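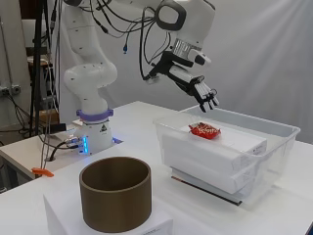 4. Fitting the Starken shoe-mount diffuser

Before you start, switch the flash off and take the batteries out. Yes, all of them. The high-voltage side keeps a charge for a while after the ready lamp goes dark, so leave the unit alone for 10 minutes and go make coffee.

4.1 Slide the collar over the flash head with the notch facing up. The notch is small. If you can't find it, run a thumbnail along the rim until something catches.

4.2 Push until the collar meets the rubber stop. It will feel tight on older heads and loose on very old ones. For the second kind, use the gray shim strip from the small parts bag.

4.3 Tighten the thumbscrew. Finger-tight means fingers. The Kokbridge workshop has replaced enough stripped collars to hold firm views on pliers.

Note: Collars stamped 394 fit square heads only. If yours is stamped 788, it has the wide throat and needs both shims. If yours is stamped with nothing, it came from the Folton batch, and you should try it both ways before writing to us.

4.4 Snap the white dome into the collar, bottom edge first, then press the top until it clicks. One click is correct. Two clicks means the dome has gone past the lip and is now thinking about leaving.
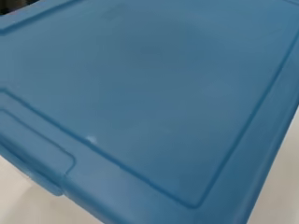 4.5 Put the batteries back in, mount the flash on the camera and tilt the head up 45 degrees. The dome loses light, and your exposure will have to make up the difference. Start one and a half stops over your bare-flash setting at ISO 100 and adjust from there.

CAUTION: Do not fire more than 10 full-power bursts in a row with the dome on. It traps heat against the flash window. The plastic will go yellow, then brown, and the smell stays in a camera bag far longer than you would like.

5. Setting the warm insert

The amber insert goes inside the dome, dull side toward the flash. It is there for rooms lit by ordinary light bulbs, where plain flash makes everybody look recently unwell.

5.1 Unclip the dome (top edge first this time) and lay the insert flat against the two pegs.

5.2 Set your white balance by hand. Auto will notice the amber, decide you have made a mistake, and helpfully remove it.

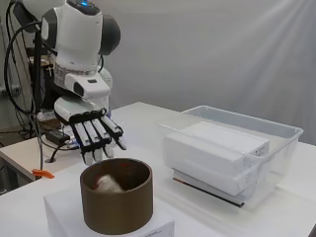 5.3 Take one test shot of a plain sheet of paper. A faint cream color is right. If it looks like weak tea, you have put in two inserts, which like to stick together in the packet.

Note: The Baranauskienė bracket holds the flash off to one side, and with that bracket the insert can slip when the camera is turned for vertical shots. A bit of tape on the lower peg cures it. We have been promising a better peg since July.

6. Cleaning

Wash the dome in lukewarm water with a drop of dish soap and let it air dry. Keep glass cleaner away from it. The insert does not like water at all; use a dry cloth and a light hand.

Store the dome off the flash. Left clipped on over a summer, the collar slowly takes the shape of whatever is leaning on it.

Sections 4 to 6 revised 14 October 2015 by Þórey Lauritsen. Replacement thumbscrews come in packs of two, on the theory that the first one is under the couch.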